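Home Party & Games Kitchen Kids' Rooms Returns Our Grumbles Contact

Codirar Answer Buzzers, Set of Six

Sold singly or by the set. Batteries not included, and the box doesn't make that very clear.

We held off stocking these for a long while. Every quiz buzzer we had tried before was either so quiet you couldn't hear it over a family argument, or so loud that it went in a drawer after one evening. The Codirar set is neither of those, but I wouldn't call it a marvel either. It is a plastic button that makes a noise when you press it. If somebody tells you it will change the way your kids learn their times tables, ask them how.

What you get is six buttons with domed caps on glossy black bases. The colours are red, yellow, orange, pink, a pale green and a lavender. Each one has its own sound. The maker says the sounds are "fun", which I will leave to your judgement. The yellow one is a sort of duck. The pink and the lavender are near enough to each other that we had a real dispute over who had answered first, and a quizmaster with a tired ear will have the same trouble. If you are running two teams, give one side the duck.

The glossy bases look smart for a day. After that they show every fingerprint, and a damp cloth just moves the prints around. Use a dry one afterwards. The catalogue calls the finish "showroom black". It is shiny plastic.

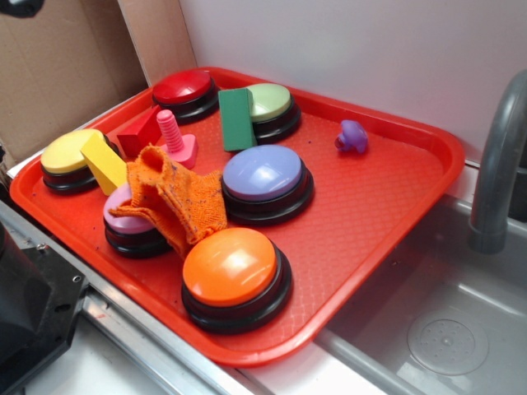

Storage is the weak point of the set. The carton it comes in is thin card with a window in it, and ours had split at one corner by the end of August. Codirar will sell you a zip case, which I think is overpriced for what it is, and it only fits the buttons if you put them in one particular way. A plain serving tray does the same job for less. All six sit on the red-orange one with room left for a few toy blocks and a pink toy bolt, and the diamond texture on the plastic gives the surface a bit of grip. You can carry the lot from the kitchen to the lounge in one trip, which is more than I can say for the case.

That tray is the Flurico, by the way, and we sell it separately. It is fine. It's light, it wipes down easily and the rim is high enough for most things. The leaflet says it is "virtually unbreakable" – I haven't tested that and I don't plan to. Crumbs and grit do settle in the texture, so give it a proper rinse now and then and don't trust a quick wipe.

Things people ask us

Do they lock out the slower players? No. Each button works on its own and knows nothing of the others. If you want a lockout system you need the wired sort, and you will pay a good deal more. We used to carry the Biretti one and dropped it after 3 came back with dead leads.

What batteries? Each button takes 2 AAA cells, so a full set needs a dozen. Buy rechargeables if you plan to use them often. The battery door is held with a small screw, which is good if you have toddlers and annoying if you don't own a small screwdriver.

Can I change the sound? Not on this model. Vaněk make a recordable button in the same sort of size, and we may stock it once we've had a sample that doesn't hiss.

Are they waterproof? They are not. Keep them away from the sink when you're washing up, and wipe them with a cloth that has been well wrung out.

Are they good for dogs? We get this one a lot, from people who've seen the videos. A big dog can press them. Whether it means anything by it is between you and the dog – we don't sell them as training aids and won't take them back chewed.

Our view

Good enough for quiz nights, classrooms with thick walls, and board games that need a bit of noise. Poor value if you only want one or two, as the single price is steep. The caps have held their colour so far, and the springs are firmer than I expected at this price. I'd have liked a volume switch, and I have told Codirar so twice.

Returns accepted within 3 weeks if the buttons are unused and the carton is in one piece, or as near to it as that carton ever gets.

Contact us | Delivery | Copyright, all rights reserved | Back to top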